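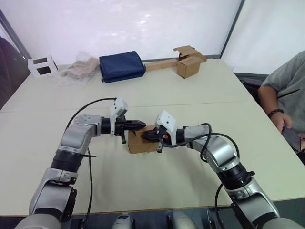
Figure 1. Small brown cardboard box, white table.

The Second Life of Cardboard: Household Reuse of Parcel Boxes in Nellville
Second-year project report, Department of Geography and Environment

1. Background

Cardboard from home deliveries now makes up a large share of the paper and card put out for kerbside collection in Nellville. Local advice to residents deals almost entirely with recycling: boxes should be flattened, kept dry and placed in the blue container. Very little is said about using a box again before it is thrown away, although many residents clearly do so. The purpose of this project was to record what households do with parcel boxes between delivery and disposal, and to consider whether a simple exchange point would be of use to them.

The study area covered two neighbourhoods. Prorkum is an older district of terraced houses close to the town centre, with small rear yards and limited storage. Jetthorpe lies on the northern edge of the town and consists mainly of newer houses with garages. Both are served by the same collection round.

2. Method

A paper diary was delivered to households that had agreed to take part, and 83 completed diaries were returned. Each household was asked to note every cardboard box that arrived during February, its approximate size (small, medium or large), and what became of it. Boxes still in the house at the end of the month were entered as "kept". Food packaging, egg boxes and cereal packets were left out.

A short follow-up interview was held with 20 of the households, divided equally between the two neighbourhoods. Interviews took place at the front door or by telephone and followed a fixed list of topics. Answers were written down by hand and grouped by theme afterwards.

3. Results

The diaries recorded 823 boxes in total. Most were recycled within a week of arrival. Small boxes were the least likely to be used again, and residents often described them as too small for storage and too awkward to post anything in. Medium boxes were reused most, chiefly for returning goods, sending presents and storing clothes or papers.

Storage space made a clear difference. Households in Jetthorpe commonly kept a stack of boxes in the garage and took from it when needed. In Prorkum boxes tended to be flattened on the day they arrived, and several residents reported buying new packaging later in the same month.

The condition of the box mattered less than expected. Old labels were a greater concern, and some residents would not pass on a box bearing their address. Torn flaps were generally accepted and mended with tape.

The Umali community centre already keeps an informal shelf of spare boxes beside its entrance. Of the households interviewed, 18 had not heard of it.

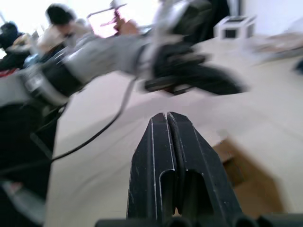 4. Discussion

The findings suggest that residents are willing to reuse boxes when there is somewhere to keep them. A shared shelf would be of most benefit in Prorkum, where indoor space is short. The existing shelf at Umali could serve this purpose if it were better known and if a marker pen or blank labels were provided for covering addresses.

The project has several limits. Households chose to take part and may be more interested in waste than their neighbours. February follows the busiest period for deliveries, and a diary kept in December would probably show a different pattern. Box sizes were judged by eye, and two households used their own categories, which had to be matched to ours.

5. Recommendations

The waste guidance sent to residents should mention reuse before recycling and give the location of the Umali shelf. A second shelf should be tried in Prorkum for one winter, preferably in a building that is open in the evening. Any later study should also ask local shops what they do with their own delivery boxes.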